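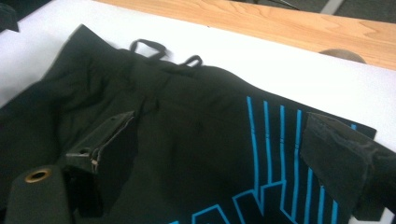

Kit review: the Jevident two-hand gripper set

The Jevident set is a pair of hand-held grippers for recording tasks that a two-armed robot will later be trained to do. Each gripper has its own camera, and each one plugs into a recording box by cable. The set sells for $1670 with the box, a carry case, a printed manual and one spare set of finger pads. A computer isn't included. We bought ours at list price and used it for cloth work at the Zornisov workshop.

We already own an older single gripper from Valdebenito, and some of what follows is a comparison with that. The Valdebenito unit is fine for picking up a cup or moving blocks from one tray to another. It is not much use on clothes, where one hand nearly always has to hold something still while the other does the work. That was the reason for the purchase.

Setup

The manual says 30 minutes from opening the case to the first recording. It took us a full morning, and most of that went on the recording software, which would only see one gripper at a time. The cure was to plug the left one in first, wait for the light on the box, and then plug in the right one. This is in the manual, but in the troubleshooting section at the back. It should be on page one.

After that the setup held. We have unplugged and moved the set several times and have not had to repeat anything except the calibration, a short routine where you open and close each gripper and then touch the tips together. The software tells you if it failed. It does not tell you which side failed, so you do both again.

Third-party head cameras can be added as an extra view. The software lists them along with the gripper cameras and starts them all with one button. Ours was recognized without a driver, though the preview for it lags behind the other two. The saved files line up correctly. Only the preview is late.

In the hand

The weight is acceptable for short sessions. We work in blocks and swap people between blocks. Anyone who went past the end of a block started to let the right gripper droop, and the recordings got sloppy in a way that was plain on playback. If you are planning staffing around one of these sets, plan on at least two people taking turns.

The trigger is stiff when new and loosens with use. People with small hands found the reach to it a bit long. There is no adjustment for this, and Jevident doesn't list a smaller grip as an accessory.

The cables are the thing most people will complain about. They come out at the side, and on a flat work surface they want to lie right where the cloth needs to go. We ended up giving each one a wide loop out to the side before starting. That works, but a fold that brings one hand across the other still needs some thought. The Valdebenito unit is also cabled, but with only one of them you hardly notice it.

On cloth

We used a mix of cotton shirts, towels, and sports clothing with drawstrings and printed panels. Towels were easy from the first day. Cotton shirts took some practice, mainly in learning to pinch one layer when you want one layer. Slippery sports fabric was the hardest. The fingers will press it flat very well, but lifting an edge from a smooth table takes a knack: press down, slide the tips together so a ridge comes up, then close on the ridge. Once people had that, it went quickly.

Drawstrings need a decision before you start. Either you tuck them in every time or you leave them out every time. We recorded half a day without deciding and had to throw it away, as the cords ended up in a different place in every recording and there was no pattern for the robot to learn.

Dark fabric is worth a separate note. The gripper cameras set their own exposure, and with black cloth on a white board they have a hard job. In low light the folds in black fabric were difficult to pick out on playback. A printed stripe or logo helps a lot, both for the person doing the folding and for whoever checks the recordings later. There is a manual exposure setting in the software, two menus down. Set it once for your darkest item and leave it alone – the lighter items will look a little washed out, but you can still see their edges.

Finger pads

The pads are the part that wears. The edges take the most rubbing on a hard table, and that is where ours went first. A scuffed edge can snag thin knits. The spare set in the case is enough to get started, but a shop that records daily should order more with the kit. Changing a pad is a two-minute job with the small driver supplied.

We tried covering the pads with tape to save them. Don't bother. The tape slid on slippery fabric and left glue on the pad.

Recording and checking

Each recording is saved as its own folder, with the video from every camera and a file of gripper positions and openings. The format is documented, and our training scripts read it after a small change. There is a delete-last button on the box, large enough to hit with an elbow. It's the best feature of the whole set. On the Valdebenito system you have to put the gripper down and go to the keyboard, so bad recordings tend to stay in.

Our normal batch is 50 folds of one item. When the set is behaving we keep nearly all of them. The usual reason for dropping one is tracking loss, when the system no longer knows where a gripper is. It happens mostly when a gripper is held very close to the table with its camera looking at plain white. A board with some texture or a wooden strip at the back gives the tracking something to hold on to, and we had fewer losses after we changed to that.

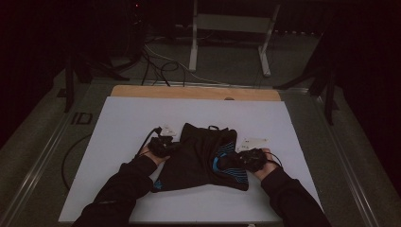 One reader at Sandlow wrote to disagree with what we said last issue about batch size, and the point is a fair one, so most of the letter is given here. "You are better off with short batches and more kinds of item. We did long runs of the same shirt on our Jevident set and got a robot that could fold that shirt. Then we mixed everything in a pile and took whatever came to hand. The folding got slower and the people doing it complained, but the robot did better on things it had not seen. I would also say the tracking problem is mostly a lighting problem. We put in two more lamps and stopped changing boards."

We have not tried the mixed pile yet. On lighting, we agree that more is better, although the losses we saw near the table surface also came up with all our lights on. It may depend on the finish of the board. If other readers have run the set on a matte surface, we would like to know how it went.

Support and warranty

Jevident gives 90 days on the grippers and cables, and the finger pads aren't covered at all. That is short for equipment that gets handled all day. A longer plan can be bought separately, but the price was not on the site when we looked and we had to ask for it.

We contacted support twice. The first question, on the head camera preview, got an answer the same day saying the lag is known and will be looked at. The second was on a cable that cut out when bent near the plug. We were asked for a short video of the fault and a new cable arrived the following week, with no charge and no need to send the old one back. Both replies were clear and came from someone who had evidently used the set.

One request we passed on was for a cable that leaves from the back of the grip instead of the side. The reply said only that it had been noted.

Who should buy it

For a group that wants two-handed recordings and doesn't yet own two robot arms, the price is reasonable. You can begin collecting while the arms are still on order, and the set packs into one case, so it can go to the place where the task is normally done. We have taken ours to a laundry room on a Saturday and had it running before lunch.

For a group that only needs one-handed picking, the cheaper Valdebenito unit will do the same job and is lighter. Jevident does not sell its grippers singly, so there is no saving to be had by buying half a set.

Check your computer before ordering. The software ran on our newer desktop without trouble and dropped video on an older laptop as soon as the head camera was added. The minimum listed on the box seems to be for the two gripper cameras only.

The Zornisov set is available for members to try on the cloth table. Book through the usual equipment sheet, bring your own garments, and put worn pads in the small tray so they don't go back in the case with the good ones.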